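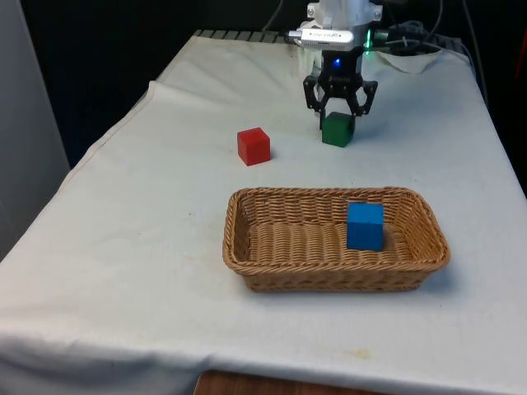

Wooden cubes and wicker basket on the covered table, Vomthorpe.

Progress report to the Tadico fund, 12/15/24

The grant was for sorting and play materials at the Vomthorpe toy library. Spending is on plan and most of the list has been bought.

Blocks. We ordered 300 wooden cubes from Pokesitz in mixed colours, red and green among them. The first 200 have arrived and are in use. The rest are on back order and we have not paid for them yet.

Baskets. Wicker was chosen over plastic after the June open day, when parents asked for it. We bought 8. The rectangular shape fits the shelves on the Tilahun Road side, which the old round tubs never did. Two have rough ends on the inside that need trimming before they go out on loan.

Table covers. The tables are scratched, so we now put a white cloth over them for sorting sessions. The colours are easier to tell apart on it and the blocks make less noise. The cloths crease badly in storage and we would like to hang them – there is a rail in the back cupboard that would do.

Sessions. The sorting game is simple: cubes on the cloth, basket in front, one colour at a time. We have run five sessions so far. Younger children do better with only a few cubes out at once, and the instruction card has been changed to say so.

Still to do: label the baskets, chase the back order, and send you the final receipts once the second delivery is paid for.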